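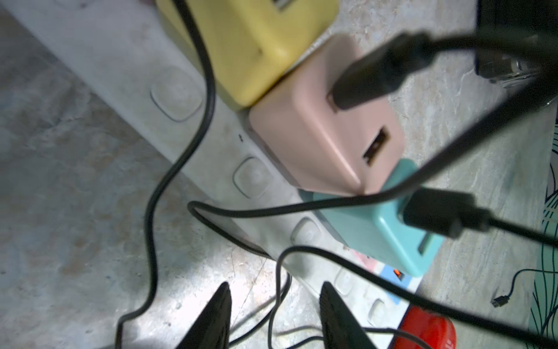 Figure 4. USB chargers on a power strip.

4.2 Connecting the Kamlow weather station base unit

The base unit takes power from any 5-volt USB charger. The outdoor sensor has its own batteries and is covered in section 4.3.

1. Place the base unit indoors, within 100 feet of the outdoor sensor.
2. Plug the small end of the cable into the port marked DC on the back.
3. Plug the other end into the charger. The display shows all segments, then the firmware number.
4. Wait for the signal icon to stop flashing. Do not press any keys during this time.
5. Hold SET until the altitude field blinks. Enter the altitude of the site in feet. The highest value accepted is 4000.
6. Press SET again to save.

Note: Units with firmware 118 or lower drop the altitude setting when power is lost. Install the Tolville update before mounting the unit on a wall.

Caution: Do not power the base unit from the USB port of a Stubbs rain gauge. The port is for data only.

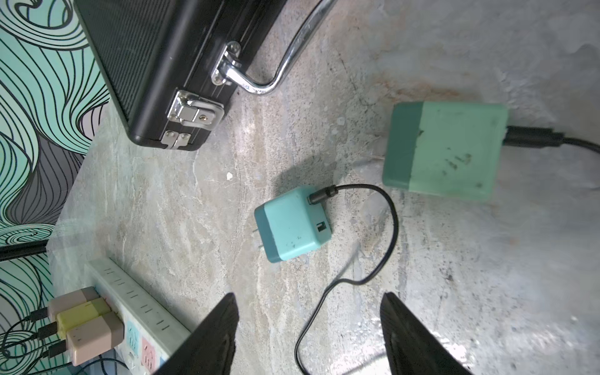
Plolley wrote on the support page that step 5 has to be repeated after a factory reset, and that the pressure reading stays wrong until it is. This is correct. A factory reset also clears the time zone and the rain total.

7. Check the pressure reading against a local station. If it differs by more than 0.1 inHg, repeat steps 5 and 6.
8. Press MODE to return to the main display.

If the display goes blank during set-up, unplug the cable at the charger, wait one minute, and start again from step 3.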